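Etenesh Endale
June 28, 2021

Right, a thread about "stone-look" worktops, after a month of being told by various showrooms that I can't tell the difference. 1/

We need a new kitchen worktop. The old one has a burn in it from December and a split by the sink. I set aside money for something plain. Every showroom I walked into tried to sell me a rock, or a picture of a rock. 2/

Drivov quoted 2,190 for their middle range. I asked what it was made of. "It's a mineral-inspired surface." Inspired! I've been inspired by minerals myself and I'm still mostly water. 3/

The brochures all want you to look at the pattern close up. Fine, I looked at a lot of pattern close up. Greys, mainly. Grey with cracks, grey with veins, grey pretending to be an old wall. 4/
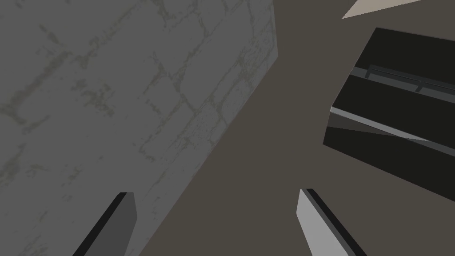
Grey slab, brick-ish pattern, on the slant.

My question to anyone selling this: where does the pattern repeat? The man at Sakus told me it doesn't. I found the same speckle twice on one sample while he was fetching his card. 5/

Then there's the "lifetime" guarantee. Read the small print. Bellon's doesn't cover heat, standing water, knives or "unsuitable cleaning". I'm not sure whose lifetime that is. A mayfly's, possibly. 6/

Mulugeta Gebru replied to say his has been fine for 14 years. Good for him. He also eats out most nights, so I'd like to hear from someone who makes jam. 7/

And the samples are tiny. You get a square the size of a coaster, you put it down next to the kettle, and you're meant to picture three metres of it with the post and the shopping on top. 8/

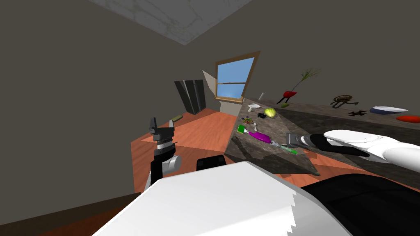

The brochure kitchens never have anything out, of course. One lemon. Mine has the bread, the pills, two chargers and whatever Elis has left there, and I doubt the veining will get much of an audience. 9/

Someone will say "just get real granite". I priced it. Sealing is extra, the cut-out for the sink is extra, and Abdella wanted 200 simply to come and measure. With a tape measure. I own one. 10/

Tsegereda Tamiru says hers went blotchy under the dish rack and the firm told her that was "character". I've asked her for photos. 11/

So for now I've sanded the burn, oiled the lot and spent 33 on a big chopping board to cover the worst bit. It looks all right from the door. 12/

If anyone has had a printed top for more than five years and cooks on it daily, please tell me how the join by the sink is doing. Fitters and showroom staff, I've heard from you already.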